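Renters insurance

Renters insurance, also called tenants insurance or an HO-4 policy, is a form of property insurance in the United States for people who live in a home they do not own. It covers the tenant's belongings, the tenant's liability to other people, and the added cost of living elsewhere after a covered loss. It does not cover the building, which is insured by the landlord under a separate policy.

Coverage

A standard policy has three main parts. Personal property coverage pays for furniture, clothing, electronics and other belongings that are stolen or damaged by a listed cause, called a peril. Fire, smoke, windstorm, vandalism and theft are listed perils in most policies, as is water that escapes suddenly from plumbing. Flood and earthquake are normally excluded and must be bought separately.

Personal liability coverage applies when the tenant is legally responsible for an injury to someone else or for damage to another person's property. It also pays for a legal defense. A smaller amount, medical payments to others, covers minor injuries to guests regardless of fault.

Loss of use coverage pays hotel bills, extra meal costs and similar expenses when a covered loss makes the home unfit to live in. Only the increase over normal living costs is paid.

Valuation

Policies settle property claims in one of two ways. Actual cash value deducts depreciation, so a six-year-old bookcase is paid for as a used bookcase. Replacement cost pays the price of a new item of similar kind and quality, though many insurers hold back part of the payment until the item has been replaced. Replacement cost policies carry a higher premium.
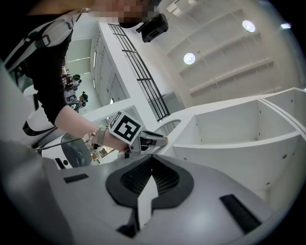
Certain types of property are subject to sublimits. A policy may pay no more than $200 for cash, or no more than $3000 for stolen jewelry, whatever the total limit is. Items worth more can be listed individually on an endorsement, usually with a receipt or an appraisal. The deductible often does not apply to items listed this way.

Who is insured

The policy covers the named tenant and relatives who live in the same household. Roommates who are not related are generally not covered unless they are named, and some insurers will not write 2 unrelated people on one policy. Students living in a dormitory may be covered under a parent's homeowners policy, commonly at a reduced limit.

Lease requirements

State laws generally do not require tenants to buy insurance, but a lease may. Landlords who require it usually set a minimum liability limit and ask to be listed as an interested party, which means that they are notified if the policy is canceled. An interested party has no right to claim payments.

Claims

Theft should be reported to the police, and the insurer will normally ask for the report number. The tenant is expected to prevent further damage and to submit a list of lost items with their age and price. Evander Lennox, in the handbook Pringle Guide to Household Policies, recommends keeping an inventory outside the home and updating it after large purchases.

See also

Homeowners insurance
Condominium insurance
Security deposit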